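Timestamps, again

I spent most of August on one bug, and I want to write it down while I still remember the order things happened in.

Our recording tool is called Prorngate. It reads the camera on the hand-held gripper, the finger width and the tracked pose, and writes them to one file per take. Wollano, the part that turns those files into training data, then lines the streams up by time. For weeks the replays looked fine at slow speed and wrong at high speed. The fingers closed in the data before they closed in the video, but only on some takes.

I blamed the tracker first, because I always do. I reran the calibration and got the same numbers as before. Then I blamed the filter on the finger width and took it out. That made the curve noisier and the offset stayed where it was.

What helped in the end was making the task as dull as possible. One black tray on the white table, fingers open, approach, close, open, back off. I did the same move over and over and kept only the raw logs, with no smoothing and no resampling.

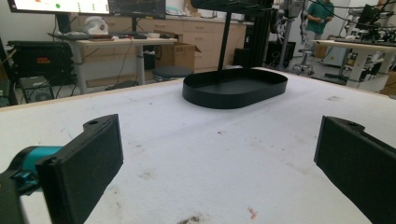 Keogh asked why I hadn't simply fitted a constant delay and moved on, as every other pipeline does, and whether a learned policy would even notice. My answer was that I had tried it, and a constant only works if the delay is constant. Ours had two values, and which one you got depended on how the recorder had been started.

The cause was small. Two of the streams were stamped with Unix time when the message arrived, and the camera was stamped from its own clock, converted once at start-up. If the conversion ran while the camera was still filling its buffer, the whole take was shifted by 3 frames. If you waited a moment before pressing record, it wasn't. I am an impatient person, so most of the bad takes were mine.

The fix is in three parts. The conversion now waits until the buffer has drained. It is also repeated during the take, and the recorder writes both clocks to the file so the sums can be done again later. Finally, Wollano refuses any file where the two clocks drift apart by more than 4 milliseconds — before, it printed a warning that scrolled past with all the others.

I ran the new check over the old recordings, 759 files in all. The shifted ones can be repaired, as the raw camera times were kept. The script for that is slow and I haven't tidied it up, but it runs overnight and leaves the originals alone.

Next job is the pose stream, which still drops a sample whenever the disk is busy.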